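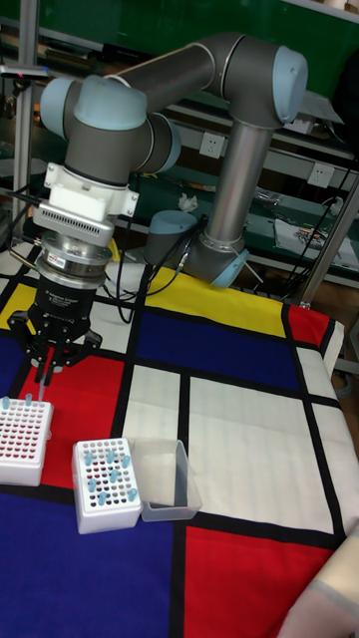 Abb. 4.1: Roboterarm mit schwarzem Greifer; zwischen den Fingern ein schmales hellblaues Röhrchen.

Kapitel 4
Vom Demo zum Album

Teilen 2 Kommentare 4

Wer zum ersten Mal ein eigenes Album aufnimmt, hat meist mehr Material, als auf eine Platte passt. In diesem Kapitel geht es um die Zeit zwischen den ersten Skizzen und dem fertigen Master: um Auswahl und Arrangement, um die Arbeit im Studio und um die Reihenfolge der Stücke. Vertragsfragen und Vertrieb folgen in Kapitel 5.

Als durchgehendes Beispiel dient das Debüt der Sängerin und Gitarristin Esperanza Mbeki. Sie hatte mehrere Jahre in der Band Kirker gespielt und dort vor allem Gitarrenparts geschrieben. Texte kamen erst später dazu. Für das Soloalbum »Kallport« lagen zu Beginn sehr unterschiedliche Aufnahmen vor: Handymitschnitte aus dem Proberaum, einige sauber eingespielte Demos und mehrere Refrains ohne Strophe.

4.1 Sichten und auswählen

Am Anfang steht eine Liste. Jede Skizze bekommt einen Arbeitstitel, eine Tonart, ein Tempo und einen Vermerk zum Stand des Textes. Mbeki ging diese Liste gemeinsam mit dem Produzenten Emiliano Cortés durch. Beide notierten ihre Favoriten zunächst getrennt und verglichen sie danach. Stücke, die auf keiner der beiden Listen standen, wurden zurückgestellt. Gelöscht wurde nichts. Die Strophe von »Omerović«, dem späteren Eröffnungsstück, stammt aus einer solchen zurückgestellten Skizze.

Die Qualität der Demoaufnahme sagt wenig über das Stück aus. Ein verrauschter Mitschnitt wird leicht unterschätzt, ein aufwendig produziertes Demo leicht überschätzt. Es hilft, alle Kandidaten einmal nur mit Stimme und einem Instrument zu spielen.

4.2 Besetzung und Budget

Erst wenn die Auswahl steht, lässt sich die Besetzung planen. Bei »Kallport« spielte Dwayne Yazzie Schlagzeug, Mei Thibodeaux übernahm Bass und Streicherarrangements. Bläser waren vorgesehen, wurden aber aus Kostengründen gestrichen.

Für das Mischen waren 1490 Euro eingeplant, für das Mastering rund 700 Euro. Beide Posten sollten von Anfang an getrennt geführt werden. Wird im Studio überzogen, fehlt das Geld sonst am Ende beim Mastering. Gemastert hat das Album Noboru Wada im Studio Jumon, der an den Aufnahmen nicht beteiligt war und die Stücke vorher nicht kannte.

Die Aufnahmen fanden im August statt, Schlagzeug und Bass zuerst, der Gesang zuletzt. Diese Abfolge ist üblich, aber nicht zwingend. Bei ruhigen Stücken kann es sinnvoll sein, Gesang und Gitarre zusammen aufzunehmen und das Schlagzeug nachträglich einzuspielen. Das setzt ein stabiles Tempo voraus, mit oder ohne Klick.

Grundbegriffe dieses Kapitels: Demo, Vorproduktion, Overdub, Rohmix, Stem, Master.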